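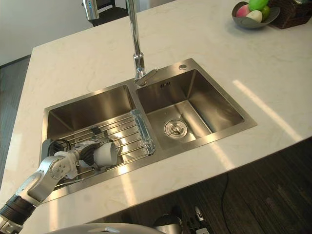 Print this page | E-mail this page

4.2 Daily use of the Drirnard double sink

1. Lay the wire rack across the left bowl. All rods must sit flat.
2. Put the cups on the rack on their side or with the mouth down. Tall glasses go last.
3. Keep the right bowl free for washing. Take out the strainer, empty it and put it back.
4. Rinse both bowls and dry them with a soft cloth, always along the brushed lines.

Note: The overflow slots in the right bowl need cleaning every 6 weeks. Use a small brush and warm water.

Caution: Do not use steel wool. Do not leave lemon juice or vinegar on the marble, it makes dull spots which can not be wiped away.

Comments

Fadime Karakaya: My rack moves when I put heavy plates. Is it normal?

Tin-yau Hung: Mine too, until I turned it the other way around. Now it stays.

Heriberto Tovar: Please write also how to remove the chalk around the faucet base. Section 4.3 says only "wipe".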